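3.2 What counts as a possession

Anyone who has tried to chart a high school basketball game from the bleachers knows that the sport was not designed with researchers in mind. The Vitport league kept box scores by hand, in pencil, and the pencils were not always sharp. Points were reliable. Rebounds were a matter of faith. Assists seem to have been awarded partly on merit and partly on whether the scorer had gone to school with the passer's mother.

We therefore went back to game video and coded every possession ourselves. A possession began when a team gained control of the ball and ended with a made basket, a turnover, a defensive rebound or the last free throw. Offensive rebounds kept the possession alive. Jump balls went by the arrow, when anyone on the bench could agree where the arrow was pointing. The full set came to 554 possessions from 5 girls' varsity games, all involving either Dorkura or Timomau, the two schools whose coaches answered our email.

Volodymyr Mykhailiuk wrote the first draft of the coding rules in July and spent the rest of the summer defending them. The longest argument concerned the tipped pass that goes off a defender's knee and straight back to the passer. Mykhailiuk held that control had never been lost. The second coder held that it had been lost for as long as it took the Timomau bench to stand up and yell. The rule we settled on requires a defender to hold the ball with both hands or dribble it once, and it is a little unfair to quick guards — they complained about most of our rules, and on this one they had a point.

Each possession was coded 2 times, with at least a week between passes. Where the passes disagreed, the video was watched again by both coders in the same room, with the sound off. Crowd noise turned out to be a strong predictor of a coder seeing a foul.
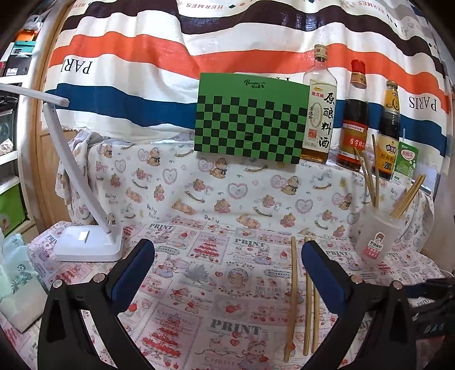 Figure 2. Three wooden chopsticks on a printed tablecloth.

3.3 Pace and the fourth quarter

Pace was computed as possessions per team per quarter. Overtime was left out, which cost us the only period of the Romaniuk Gym game that anyone still talks about. We also dropped possessions that began with fewer than four seconds on the clock, most of which ended in a heave from midcourt and a short discussion of it afterward.

The fourth quarter needed its own treatment. A team ahead late slows down, and a team behind fouls on purpose, so the same clock holds two different sports. Treating these minutes like the others would reward the losing side for being in a hurry. We report them separately in Section 4, along with attendance, listed as 900 for every Dorkura home game regardless of weather, opponent or the size of the gym.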